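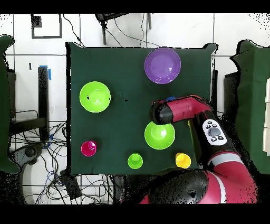

Cups, bowls and two grippers: the May bench test

I promised a few of you I'd put something up from the gripper comparison, so welcome to the gallery page, which as usual has far more words on it than photographs. The question was a simple one. We've had the Minico two-finger gripper on the arm for ages and everyone is used to it, and then the Pravus arrived with its softer pads and a wider opening, and Eduardo Ocampo wanted to know if it was worth the money before we ordered a second one. So did I, because I'm the one who has to change the fingers over!

The table
Dark green cloth, plastic-bright colours, everything spread out so the arm has to reach across for some of it and fold itself up for the rest. The purple bowl at the far side was everybody's favourite (big wide rim, hard to miss) and the yellow-orange cup near the base of the arm was mine to worry about, as the elbow has to bend a lot to get anywhere near it.

The cloth
I do like the green. It does rumple at the corners and I spent more time than I'd care to admit tugging it flat, but the camera finds a purple bowl or a pink cup on it with no trouble. The green bowls and the green cup are another matter. Lime is fine. The darker green of the cup gave us by far the most missed detections, and turning up the saturation in the settings only made the cloth look like a football pitch.

The tiles
Shiny white floor, lovely to sweep, dreadful for reflections. If you're setting up something like this at home or at college, try to get the table bigger than the camera's view. Ours isn't, so we told the software to ignore anything past the edge of the cloth.

Minico
Quick, noisy, very sure of itself. It closes on the wall of a cup and off you go. We did 348 picks with it and I'd happily have done more. Where it struggled was the rims of the bowls, mainly the lime ones - the fingertips are hard and flat, and if the wrist comes in even slightly crooked the bowl skates away across the cloth. Eduardo stuck strips of rubber on the tips halfway through, which helped, and which also means the first half of the numbers and the second half don't really belong in the same column. Sorry, Eduardo.

Pravus
Slower to close, and you do notice it over a long afternoon. I had it down as a toy for the first hour, then it lifted the purple bowl by the rim with the wrist well off straight and I changed my mind. The pads give a bit and settle round the edge. On the cups there was hardly anything in it between the two. We got to 703 picks in total across both grippers before we called it a day on Thursday, and only 16 of the Pravus ones were outright drops.

Plernura camera
Same overhead camera for every run, same height, same exposure. I wanted to try the wrist mount as well but the cable kept catching at the elbow, so it's on the list for next time.

Ambrosio controller
I have mixed feelings. The force limit is easy to set and it remembers it when you swap grippers, which the old one never did. The pause between "close" and "closed", though! It can be up to 300 milliseconds, and it seems to depend on what else the thing is doing. If anyone has found the setting for this, please write to me.

The cables
Yes, I know. Black ones, thin ones, the odd blue one, all in a heap beside the table. I've bought some of those hook-and-loop ties and a length of trunking, and both are still in the packet.

Where we've got to
The Pravus stays on for bowls and I'm keeping the rubber-tipped Minico to hand for cup work, where I'd sooner have the speed. Eduardo is asking for a price on the second Pravus. Next up is stacking, starting with the two lime bowls, and after that we'll see about getting cups to sit inside them without the whole lot going over.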